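Section 4: Setting up your brush corner

By now you should have read the bit about choosing paper, and you'll have cleared enough table to work on. This section gets the felt, the rack and the dish into place. I've set mine up so many times (for evening classes in Wamley, mostly, and then all over again at home) that I could do it half asleep, but the first go took me a whole morning and two phone calls to Wakana Yokoyama, so please don't feel bad if yours drags on a bit!

What you need

A felt with the red grid printed on it
A brush rack with hooks
Four brushes to begin with
A small round dish for colour
An old towel you don't love

Laying the felt

1. Wipe the table and let it dry completely. Mine is black and shows every crumb, so I wipe it twice.

2. Unroll the felt with the grid facing up. On mine the characters 书画毛毡 run along one edge, and I put that edge at the far side, away from me. It'll curl at the corners to start with. Roll it up the other way, leave it for 16 minutes or so while you make a cup of tea, and it should behave.

3. Line up the near edge of the felt with the edge of the table, then push it back a hand's width so your wrist has somewhere to rest.

Note: the big squares are for single characters, and the dashed lines inside them help you find the middle. If you're painting bamboo or fish or whatever you fancy, ignore the lot. They're only any use with thin paper anyway. Weronika Szewczyk works on heavy sheets and can't see a single line through them, and her spacing is miles better than mine.

Caution: don't iron the felt. I did, on low, through a tea towel, and I got a shiny patch the size of a saucer that paper slides about on.

Putting up the rack

4. Fit the two uprights into the bottom frame first, and the top bar last. If you start with the top bar, everything swings about and you'll want a third hand. The Plendska instructions show it the other way round and I've no idea why.

5. Push each joint home with the heel of your hand. No glue, and please no hammer — the carved end of the bar is the first thing to chip.

6. Stand the rack at the back of the table, in the middle, with its feet just on the top edge of the felt. You lose a sliver of felt that way, but it stops the feet scratching the table.

7. Hang the brushes with the tips pointing down. Leave a gap between them so they don't knock together, and put the fat one somewhere you can grab it without looking. I keep it third along, which is pure habit.

Caution: never hang a brush that's still dripping. Squeeze it out in the old towel first, shape the tip with your fingers, then hang it up. I've got a lot of smudges that could have been avoided.

The dish

8. Put the dish in the middle of the felt while you get the colour ready, well away from any sleeves.

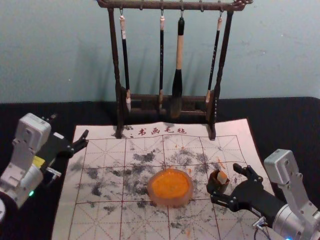
9. Once the colour's ready, move the dish to your brush-hand side before you lay the paper down. Pick it up from underneath with both hands, because a full one tips very easily.

10. Keep the dish at least 7 cm from the paper. Closer than that and you'll drag a wet brush over your work, and it's always the good sheet, isn't it?

Note: a felt gets blotchy very quickly and it really doesn't matter. Grey and black marks that have dried right in won't normally come off on your paper, but press a scrap on any fresh ones before you start, just to check. I do wash mine now and then in cool water with a drop of plain soap, then dry it flat. That can take up to 19 hours in a chilly room, so don't do it the night before a class.

Now go on to Section 5, which is all about loading the brush.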